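Seit zwei Wochen läuft bei mir fast nur noch eine einzige Platte, und meine Nachbarn kennen inzwischen vermutlich jede Basslinie. Es geht um Clemska, die zweite LP von Mireille Gautier, und ich muss das jetzt endlich mal aufschreiben! 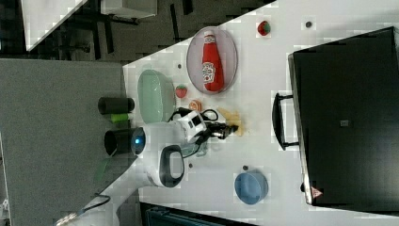
*Lesezeit: 2 Minuten*

Angefangen hat alles mit einer Kassette, die mir Priya im Juni nach einem Konzert in die Jackentasche gesteckt hat. Drauf war ein Mitschnitt aus dem Dorkbridge, diesem winzigen Club unter der Bahnlinie, und die zweite Seite leierte so schlimm, dass ich das Cembalo erst für eine Säge gehalten habe. Trotzdem hing ich sofort drin. Gautier spielt eine alte Heimorgel mit eingebautem Rhythmusgerät, dazu singt sie halb auf Französisch und halb in irgendwelchen Silben, und darunter rumpelt Latrice Esposito am Bass (die kennt ihr vielleicht noch von Akano).

Die LP ist bei Dovhaniuk erschienen, in einer Auflage von 700 Stück, meine trägt die Nummer 392. Der Klang ist viel aufgeräumter als auf der Kassette, was mir am ersten Abend gar nicht gepasst hat. Mir fehlte das Rauschen, mir fehlten die Leute, die dazwischenreden. Beim dritten Hören kam dann »Petite Marée«, sieben Minuten lang, fast nur Orgel – und da war ich wieder versöhnt. 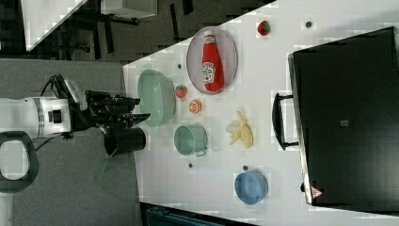

Seite B ist die seltsamere von beiden und für mich auch die bessere. Sie beginnt mit einem Walzer, der ständig aus dem Takt kippt, dann folgt ein Instrumental, bei dem Isla Rutherford Klarinette spielt und Gautier auf allem herumklopft, was in der Küche zu finden war. Mit einem schwarzen Becher, der auf der Seite liegt wie der auf dem Foto, könnte sie bestimmt auch eine halbe Strophe bestreiten. Danach wird es ruhig, ein bisschen zu ruhig vielleicht, den vorletzten Song überspringe ich meistens.

Wer sie live hören will: Im Herbst spielt sie wieder im Dorkbridge, da passen 146 Leute rein, also kümmert euch früh um Karten. Ich stehe dann vorne links, neben der Box.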